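Jenham shops asked to pay again for parking scheme that was meant to cost nothing

2021-10-10

Traders in Jenham have been asked to put money towards a second year of the town's "first hour free" parking offer, a scheme they were told in June would pay for itself.

The letter went out to 90 businesses in the town centre. It asks each of them for a "modest voluntary sum" and calls the first months of the offer a clear success. The evidence for this is a single figure: 1,022 drivers claimed the free hour in the opening month.

That sounds like a lot until you ask what it is being compared with. The council did not count short stays in the month before the offer began, so there is no way of telling whether those drivers were new to the town or were the same people who had always come in for bread and a prescription, now doing it for free. The letter does not mention the figures for later months. A request for them was met with the reply that they were "being prepared".

Pritivine, the firm that runs the ticket machines and the phone app, takes a fee each time a free hour is claimed. The council will not say how much, on the grounds that the contract is private. It does accept that the fee is paid whether or not the driver stays on and spends anything, which may help to explain why a scheme that cost nothing in June needs topping up by autumn.

Some shopkeepers say they have noticed more people about on weekday mornings. Others say the spaces nearest the shops are full by 9 and stay full, and that the free hour has mostly been a gift to people dropping in at the bank. Both may be right. Neither view was sought before the letter was written. 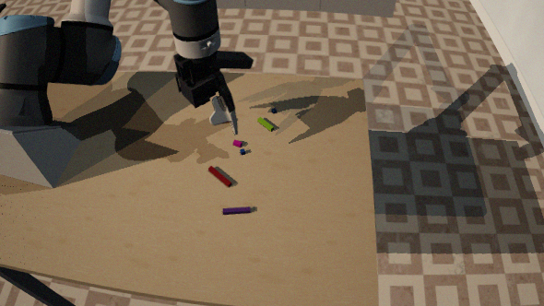 The council says a survey of shoppers will be carried out by Arna, a research company, before any final decision. Its target is 1,000 replies, gathered online through a link in the parking app. People who walk, cycle or catch the bus into town will presumably have to borrow somebody's phone.

Boutros, the owner of the private car park behind the market hall, has turned down an invitation to join the scheme. It already gives the first half hour free and says it has never asked the shops for a penny.

Businesses have until the end of the month to reply. The letter does not say what will happen to the offer if they refuse – only that their support is "anticipated".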